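Drarnel Hall - Community Rooms Gallery

The Drarnel Hall rooms were refurbished in May and are available for hire by local societies, families and firms. The gallery below is intended to assist hirers in choosing a suitable room. Furnishings were supplied by Skanirent, and the work was overseen by Rhun Beddoe, Lettings Manager.

The Meeting Room
The smaller of the two rooms, seating 14. It is used chiefly for talks and evening classes.

The Main Room
Seats 43, with step-free access from the car park. Tables may be set out in advance on request.

The Games and Refreshments Table
Cloth-covered, with a pleated curtain behind. Hirers may bring their own drinks and snacks - lidded food containers are preferred.
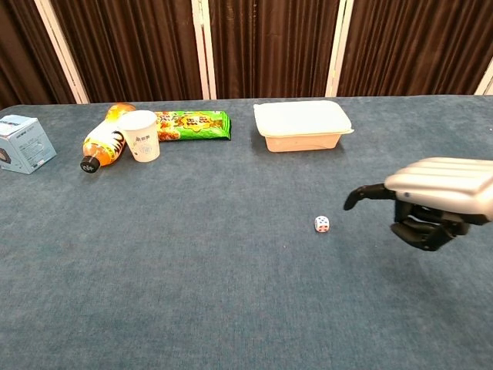

Cups, packaging and any games pieces should be cleared at the close of each booking. Lost items are kept at the office for 3 weeks. Sunday bookings are accepted for the Main Room only.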